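Jostdale Bread Share - progress report
To: Aurelia Mayrhofer, Brurkano Fund
From: Silvan Schnyder
Date: 5th April

Aurelia, as promised. Sorry it's a day behind what I told you on the phone. Spreadsheet comes separately, the numbers below match it except the fuel line, see end.

Where we are

Tuesday and Friday pickups both running. Friday was the shaky one in the winter and it has held since we moved the start to 6:30. Two bakeries on the route plus the Florneck mill shop, which gives us whatever flour bags got torn or mislabeled. The third bakery is still a maybe. They want something in writing about who is liable if a loaf makes somebody sick, and I sent them the same one-page letter you signed off on last year. No answer yet. Will chase after Easter week.

Loaves handed out this quarter: 501. Target was 400. Most of the extra came from one bakery switching its slicing day, so please don't take it as the new normal. I would keep the target at 400 for next quarter and see.

Households signed up: 33. We had hoped for more from the Thomas Road end of town. Flyers went out twice there. Think the problem is the bus, it stops running before our evening table closes. Moving the table an hour earlier from the last week of April, and we'll see if that does anything.

Money

Spent so far: $314 on bags, labels, and the replacment shelf brackets. Cold box repair not billed yet. The guy came, swapped the door seal, said he'd mail the invoice, and that was it. I'm holding money back for it.

Nothing spent from the training line. Plan is to use it in the fall for the food handling course, since the county only runs it twice a year and we missed the sign-up for the spring one. My fault, I had the wrong deadline on the wall calendar.

Baking sessions

These are the part of the grant I was most nervous about and they are going OK. Four planned, three done. Short version: people don't want to learn sourdough. They want a plain pan loaf they can make after work with one bowl. So we dropped the starter session and did a second plain loaf session in its place, same recipe, smaller pans. Better turnout. Also cheaper. 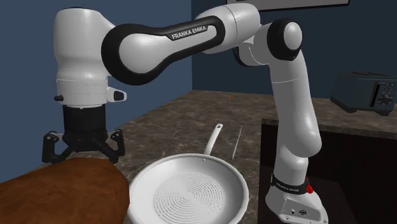 Oven time is the bottleneck. The church kitchen has one oven that heats evenly and one that burns everything at the back, so we bake in two rounds and the second group ends up waiting around. Tried having them shape rolls for the freezer in the meantime. Worked for the adults, less so for the teenagers. For the fourth session we'll split into an early group and a late group and skip the overlap.

Recipe card is done in large print. Spanish version is with the translator. One correction, the first batch of cards said tablespoon of salt where it should say teaspoon. Caught it before the second session, reprinted, old ones in the trash. A few went home with people from the first session and I called everyone I had a number for.

Leftovers

Day-old bread that doesn't get taken goes to the freezer in slices, then to the school breakfast table on Mondays. What's too hard for that goes to the Brandt farm for the hens. Very little thrown out apart from one moldy crate in the warm spell, when the cold box seal was going.

What I need from you

1. OK to move the unspent training money into the fall. An email is fine.
2. A yes or no on the second cold box. If it's no, fine, but I need to know before I say yes to the third bakery, there's no room for them otherwise.
3. The new logo file. The one on our bags is the old Brurkano one and I'm about to reorder.

Fuel line: the spreadsheet shows the full quarter and I've only got receipts through the middle of March. Two are missing, probably in the van. Will send when they turn up, or take them off the claim if they dont.

Next report end of June unless you want it sooner. I'm out Thursday and back Monday, cell is on.

Silvan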